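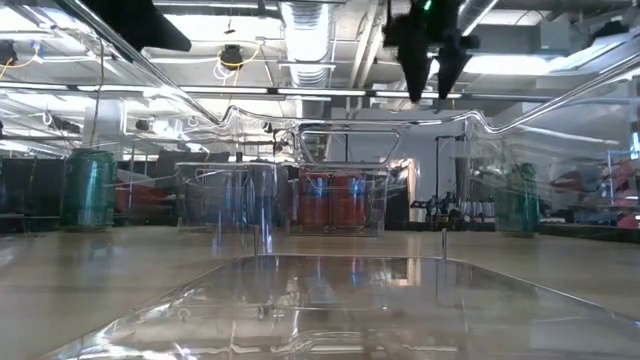
Chapter 4

Showing the Robot What You Mean

If you have ever taught a child to tie a shoelace, you will know how quickly words let you down. You say "over, under and through", and before long you have given up talking and are kneeling on the floor doing it slowly with your own hands. Much of this chapter is about that moment with a robot in the child's place, and I hope you will find, as I did, that it is a rather enjoyable way to work.

In Chapter 3 we wrote out every movement as a list of positions. That served us well enough while each part sat in its own marked spot. Now think of a table with a clear plastic bin in the middle, two red cans by it and a green can standing on either side. Seen through plastic, a can loses some of its colour, and the shiny tabletop gives back a reflection of nearly everything put on it. You could write rules for all of that (I have tried, and I filled a notebook), but a person guiding the gripper simply reaches for the can.

There are two ways of doing the showing, and we shall take them in turn.

4.1 Guiding by hand. You take hold of the arm itself and lead it through the task while its joints record where they have been. You feel the weight of the thing, and beginners usually take to it within an afternoon. The trouble is that your own arms and shoulders tend to get into the camera's view.

4.2 Guiding from a distance. You move a controller, and the robot copies you. Your body stays out of the way, though you lose the sense of touch, and most people close the gripper too early for the first day or so.

The worked example running through the chapter comes from the Wotcombe course, where students used the Skatico controller to record 257 showings of one can-moving task. We kept 18 of them aside for testing - please resist the urge to peek at those before section 4.6.

Before you read on, find four cans and a see-through box, and move the cans about using only your finger and thumb. Go slowly. Notice when you look at the can, when you look at your hand, and at what point you decide to let go. Jot it all down, as we shall need your notes in the next section.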